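From: flolturham-verge-swap
To: Flolturham Fruit Share list
Date: 8 Oct 2026
Subject: Re: Re: Packaging for the mango order

Coming in on this a bit behind, as I was up at Hebden all week with one bar of reception and a goat that eats chargers.

> Can we please settle the padding thing before the order goes in. Last
> December we had 68 trays come down from Prerkport and the bottom
> layer of mine was chutney by the time I got it home. I don't care if
> it's newspaper, straw or old socks but somebody has to decide. Also
> the grower wants to charge us extra for the foam sleeves and I object
> to paying for something that goes straight in the bin.

I've had the old socks out of the drawer and I can report they are not food grade.

On the sleeves, the quote is $26 for the lot, spread over everyone who orders. I've spent more than that arguing about it, if my time is worth anything, and opinions in this house differ. The grower at Bisberg packs bare in a single layer and their fruit arrives fine, but Bisberg is down the road and the Prerkport truck does 237 km, a fair bit of it corrugated. I would arrive as chutney too.

Newspaper was fine when people had newspapers. The year we tried it we ended up with real estate liftouts, and the gloss stuck to the sap, so half my Kensingtons turned up wearing a three-bedroom brick veneer. Straw is lovely until you are the one vacuuming the ute. Shredded office paper I will vote against for as long as I have breath, having once found a stranger's rates notice in a box of Bowens.

So I'm for the sleeves, with one condition: we keep them and send them back up with the empty trays. The driver says he'll carry up to 30 trays on the return leg without charging, provided they're stacked and nobody has left a mango in one. (You know who you are. So does he, he drove with the windows down.)

They do get used again if they're left in one piece. Don't cut them off with scissors, roll them down. Ours have been all over the house, and one made it as far as the bed:

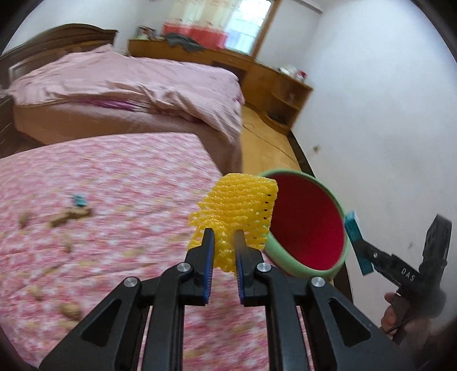
Yellow foam sleeve, scrunched up, pink bedspread

Give them a rinse in cold water, peg them out, and put them in a bread bag until pickup. Hot water makes them go limp and sad. If one's got sap on it, a bit of cooking oil shifts it, then dish soap shifts the oil, then you wonder what you're doing with your life.

Two other things while I'm here. The order sheet still has last year's prices on it, so whoever has the password, please fix it before somebody gets excited. And R2E2s are sold by the tray only, no halves — I don't make the rules, I just get the phone calls.

If there's no more shouting by the weekend I'll tell Prerkport yes to the sleeves.

--
To leave this list, reply with UNSUBSCRIBE in the subject line. To leave the mango roster, you'll have to move.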